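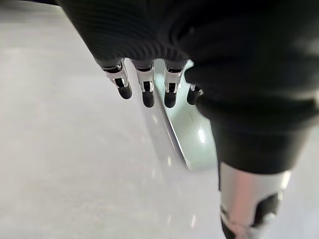 What is a tethered balloon good for in base defense?
It keeps a camera and a radar up high for days at a time, on power sent up the tether, and it needs far fewer people than flying patrol aircraft over the same ground.

Slide 1. Title
Despina Vasić, Hasano. Test results for the Nisirora balloon system, Plarnbridge range. Say that the range numbers for the radar are left out and I can't take questions on them.

Slide 2. Why a balloon
Small drones have to come down to swap batteries or refuel. A mast stays up but doesn't see over the next ridge. The balloon sits between the two. It is slow to move and it is easy to spot, and the customer knew both of those things going in.

Slide 3. What we tested
Two balloons, one trailer design, three crews. Total time aloft was 3286 hours. Mention that the crews were soldiers and had no balloon background before the course. The course is six days long.
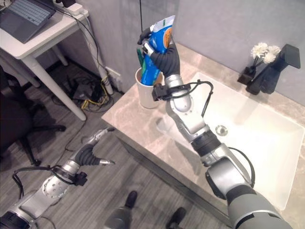 The first four of those days are ground handling. Most of the damage in the trials came during launch and recovery, when the balloon is low and the wind is gusty. Once it is above the trees it mostly looks after itself.

Slide 4. The winch
The Gál winch replaced our own design in January. The old one wound unevenly under light load and the tether rubbed against itself. Pause here, people usually want to ask about tether wear. The wear table is on the backup slide.

Slide 5. Weather
Show the chart and let them read it. We lost more hours to lightning warnings than to wind. The rule at Plarnbridge is strict and we followed it. A unit in the field may set its own limit, and that is a matter for the commander.
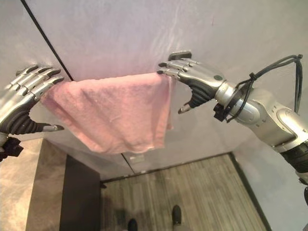
Ice was a smaller problem than planned for. It added weight, the balloon settled lower, and the crew brought it in by the normal procedure. We did not test in heavy snow.

Slide 6. Helium
Supply is the hard part. Each trailer carries enough for a top-up but not for a full fill. If a balloon is lost, the replacement gas has to come by truck. Skip the cost line if time is short.

Slide 7. Next steps
Lighter camera mount. A second source for the tether. Night launch trials with the same crews, if we can keep them together.

Leave the contact slide up during questions. The written report is dated 3 June 2022 and copies are at the desk by the door.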